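I've run my little candle business out of Sturnwood for 4 years now, and for most of that time my "brand" was a font I liked and a sticker I printed at home. So when a friend in my sellers' group raved about the Damberg Brand Kit, I caved and paid the $309 for the full version.

You get 12 worksheets, a logo builder, a tone-of-voice guide and a set of templates for emails and social posts. The worksheets are the best part by a mile! The one on customers had me rewriting my whole About page at six in the morning (coffee going cold, dog unimpressed). I'd been describing my shop as "handmade with love" like everybody else at the market, and the kit pushed me to say what I make and who it's for.
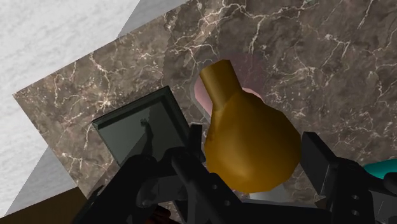
Mustard yellow on brown-gray marble.

The color section is good too, though it goes on a bit. You pick one main color and two quiet ones and then you're told to leave them alone for six months - hard for me, I fiddle with everything.

Now the grumbles. The logo builder is slow and kept throwing out my spacing when I saved. I tried Tustitz last year and theirs was much smoother, even if the advice that came with it was thin. The email templates also sound like a bank wrote them, so plan on redoing those in your own words.

Support got back to me the same afternoon about the spacing thing and sent a workaround that did the job. If you only want a logo, skip it and get the cheaper Vik starter pack. If you're stuck on what to say about your business, I'd buy this one again. Four stars from me.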